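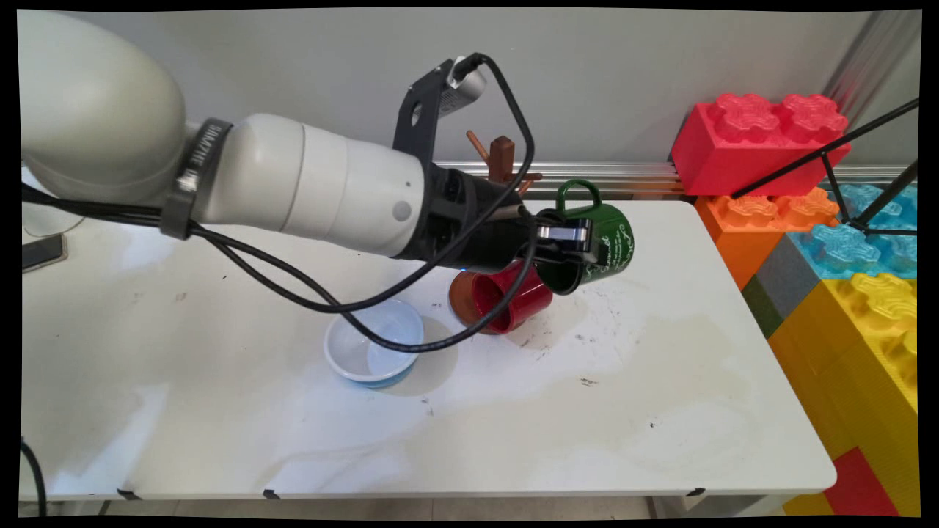

Reltthorpe Student Robotics Club
Second progress report to the Morent Fund
Submitted by Upendo Urio, club advisor
Reporting period: spring term through July

1. Where we said we'd be

The proposal you funded promised that by the end of this period a group of high school students would teach a robot arm to pick up mugs from a table and hang them on a mug tree. It also promised that this would be "a modest first task." I wrote that sentence. The students have since printed it out and taped it to the inside of the supply cabinet, where I see it every Thursday.

2. Where we are

The arm picks up mugs. It picks up the green one well, the red one most of the time, and the orange-brown one when conditions suit it. We have not yet worked out what those conditions are. Hanging is further behind. The students expected to finish picking in the first month and spend the rest of the term on the tree, and the schedule ended up the other way around.

The students drive the arm by hand to record each attempt, and the recordings are used to train the program that later drives the arm alone. So far we have 2518 recordings. I asked for 100 in the proposal, which tells you how much I knew. Of the total, 133 have been thrown out, mostly from a single afternoon when the bowl was sitting where the drop-off point was supposed to be and everyone assumed someone else had put it there on purpose.

For our last test of the term we ran 17 attempts with no human hands on the controls. Eleven ended with a mug in the gripper and off the table. Two ended with a mug on a peg. One of those two fell off while we were cheering, and after a long discussion the students voted to count it. I have recorded their vote here and leave the matter to your conscience.

3. What has been hard

Handles. A mug standing upright is a reasonable object. A mug on its side, with another mug pushed up behind it, is something else, and the students decided early on that the mugs should start out tipped over and crowded together, the way they would be in a real sink. I suggested an easier layout. I was told that this would be cheating.

The gripper also has to get hold of the mug in a way that leaves the handle usable. Early in the term it would lift the green mug quite beautifully with the handle pointing at the ceiling, and then have no idea how to get from there to a peg. We now sort the recordings by which way the handle ends up. This was the work of two sophomores who got tired of arguing about it, and it has helped more than anything I proposed.

Cables took up more of our time than I would like to admit to a funder. The camera rides on top of the gripper, so its cable goes wherever the gripper goes, and it hangs low enough over the table to bother the bowl. We have rerouted it three times. The current route is the best so far and is still not good.

4. Money

The Pradico camera mount cost less than budgeted, and the difference went to replacement mugs. We have bought more of these than planned. The building blocks stacked beside the table were donated and cost the project nothing. The next task involves stacking them, and the students have asked me not to describe it as modest.

We have not touched the travel line. The Strazds regional showcase moved to the fall, and we would like permission to carry that money over.

5. The students

Attendance held up well, which surprised me, as most of the work consists of moving the same cup again and again. Several students who joined to write code found that they were better at driving the arm than anyone who had joined to drive it. Two who came for the snacks now run the recording sessions. The logbook is legible from about the fourth week on.

6. Next period

Finish the hanging half of the task, with a target of ten out of 17 in the same test. Agree in writing, beforehand, on what counts as hung. Fix the cable route properly. Clean the table, which has water marks on it that I have been promised will be dealt with. Begin block stacking once the mugs are done, and before then only if I am out of the room.

Please let us know about the travel carryover before the fall term starts, so we can book the van.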